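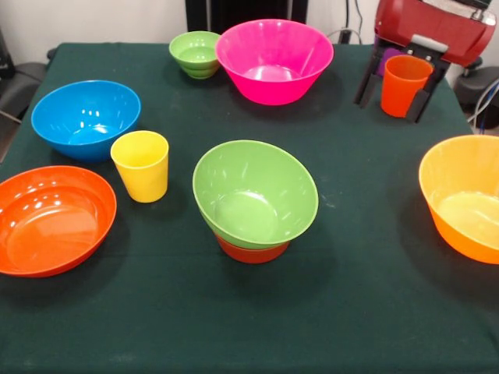

To: Herudton Robot Club list
From: Violeta Echeverría
Date: 5 July 2022
Subject: Re: Stacking challenge, rules and log sheets

Vasiliki Kokkinos wrote:
> Hi all, three things before the Pliltitz meet.
>
> 1. Can someone confirm whether nesting counts as stacking? The
> rule sheet says "placed on or in another vessel", which my team
> reads as yes and the Stamatopoulos team reads as "ask again later".
>
> 2. Our log has 1,041 attempts and the shared sheet says 1,000.
> Where did the other 41 go?
>
> 3. Does a cup count as a vessel? We have been putting them to one
> side as if they were furniture.
>
> Vasiliki

Hi Vasiliki, hi everyone,

Taking these in the order that hurts least.

3. Yes, a cup is a vessel. It was a vessel in April too, when we had this same conversation over pizza. If your program can only see bowls, that is a matter between you and your program.

1. Nesting counts. A bowl sitting in another bowl is stacked, whatever the colors are, and you get the point when the gripper has let go and backed off. Tilted is fine as long as it stays put for the full ten seconds. Leaning on the gripper is not staying put. I know what your team is going to ask next, and no, you can't have eleven seconds to think about it.
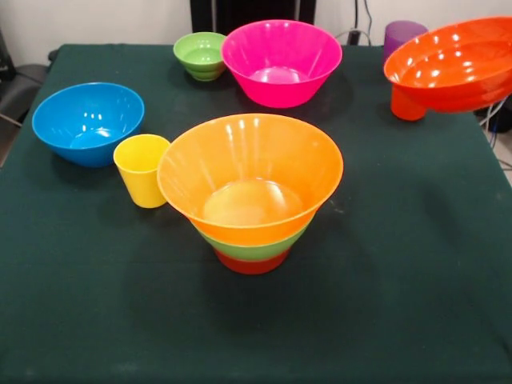
Order doesn't matter either. Big on small scores the same as small on big, which I realize offends the mechanical engineers among us. The Skotham people wanted a bonus for towers of three or more and I said I'd bring it up, so consider it brought up. My own vote is no. We have enough trouble adding up the scores as it is.

2. The sheet stops at row 1,000 because I made it with 1,000 rows. Sorry. I've added more, so please paste your last 41 back in, and put the failed ones in as well. One team (they know who they are) has 118 attempts and not a single failure, and I have watched them practice.

While you're in there, the column called "notes" is for notes. "lol" is not a note. "Dropped on release, rim caught the left finger" is a note, and it's the kind of thing you'll be glad of when you write your report the night before it's due.

For the meet itself: bring your own laptop and a printed copy of your start-up steps. The scoring limit is 900 points a team – I don't expect this to trouble anyone, but it's in the rules and I've been told to mention it.

Still need two people to help me fold tablecloths afterward. Last time I did it alone and they came out round.

Violeta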